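Section 4: Clearing the Table After a Takeout Meal

Welcome to the best part of the Ongart home kit! By now you have your folding table up (Section 2) and its cloth on (Section 3), and people have eaten on it. This section takes you from a table full of bags, trays and lids back to a clean cloth, and once you get the hang of it you'll find it goes fast. 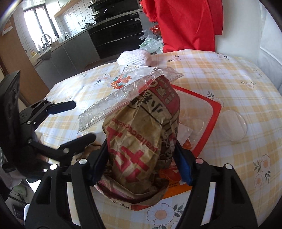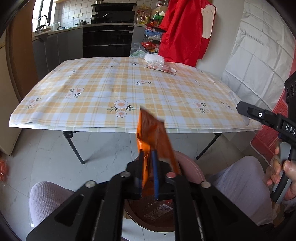 Before you start

Put a round bucket on the floor beside the table, close enough to reach from a seat. Any bucket with a firm rim will do. The Nisano liner that came in your kit fits most of them, so open it out and fold the top 20 mm over the rim.

CAUTION: Never lean on the edge of a folding table while you reach across it. Check that every leg is fully open and standing flat, especially on a smooth floor.

Clearing the table

1. Look for food first. Anything still good goes into a lidded container and off to the fridge before you touch a single wrapper.

2. Pick up the paper bags one at a time. Hold each one upright by its sides and feel whether there's anything left inside — sauce packets love to hide down in the corners.

3. Shake crumbs into the bucket, then fold the bag flat. A bag with grease spots goes in the bucket too. Clean, dry paper can be saved for recycling.

4. Gather the snack wrappers. Squeeze the air out, fold the open end over and drop them in. They spring back open if you just toss them, and a bucket fills up amazingly quickly that way!

5. Stack the clear trays and round lids by size. Rinse them at the sink if your town recycles them.

6. Collect the small stuff last: packets, labels, foam nets from fruit. Work from the far edge of the table toward you so you don't reach over things twice.

Note: If there is still fruit in a tray, leave it in the tray and move the whole thing to the counter.

Cleaning the cloth

7. Brush the crumbs into your palm or a dustpan. Checks and flower prints are wonderful at hiding crumbs, so run your hand over the whole cloth.

8. Mix one capful of Drikier cleaner (the small 200 ml bottle) into 800 ml of warm water. Wipe the cloth in long strokes, then go over it again with plain water.

CAUTION: Do not use Drikier on marble or on unsealed stone floors. Wipe up drips right away.

9. Let the cloth air dry for around 20 minutes before you fold the table.

Emptying the bucket

10. Lift the liner by its folded edge, twist and tie. Do this the same evening if there was chicken or fish in the meal. Your nose will thank you in July.

Spare liners are part number 337 in the Clendiditz parts list. For storing the table, go on to Section 5.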